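Undon Users Forum > Simulation and Safety > Fault Reports

Arm advances on gray surface, proximity stop not raised

jisberg_lab
Posted 11/18/22

We wish to report a fault in the Undon kitchen simulation and to request advice before the same controller is released to hardware. During an approach task, the arm was commanded to hold 50 mm from any fixed surface. On 2 runs out of 40, it continued past that limit and no stop was raised. The log records a valid distance reading throughout. The wrist view below is from the work in question, with the large gray surface directly ahead of the open fingers.
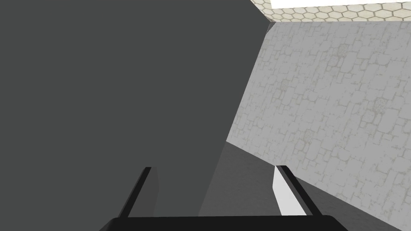
Replies

wuvia_support
Thank you for the report. The Wuvia planner reads distance from the collision model and does not use the wrist view. If the gray surface was added to the room as a visual element only, the planner will treat the space as free. Please confirm that a collision shape is attached to it.

jisberg_lab
A collision shape is attached. We verified this before posting. The same surface produced a correct stop on the remaining runs.

thai_robotics
Our group at Thái respectfully disagrees with the explanation from support. A missing shape would fail on every run. We observed a similar fault in July, and the cause was a stale transform between the wrist and the base. The distance was valid, but it belonged to an earlier arm position.

wuvia_support
A stale transform is possible. However, the planner rejects transforms older than its time limit, and that limit is active by default. We ask that the full log be attached before a cause is assigned.

thai_robotics
The limit is active by default only in new projects. Imported projects keep their old setting — in our case, it was off.

jisberg_lab
We have confirmed that our project was imported and that the limit was off. It has been turned on, and the hardware release remains on hold. We are now reviewing approaches in other parts of the same room, including the stretch of floor between the gray surface and the hexagonal tile wall.
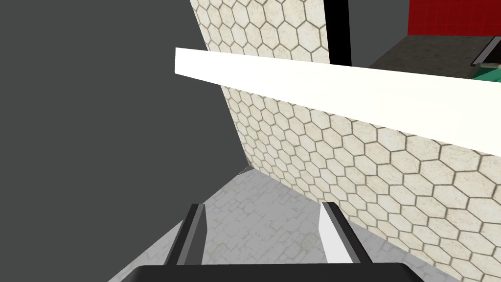

floor2_tech
Is it acceptable to run the physical arm at reduced speed while the review is open?

wuvia_support
Reduced speed does not correct a wrong distance reading, and the arm should remain powered down until the review is closed.

thai_robotics
We consider that too strict. Our site permits slow motion with a person at the emergency stop.

wuvia_support
Site rules may differ. Our guidance for this fault is unchanged.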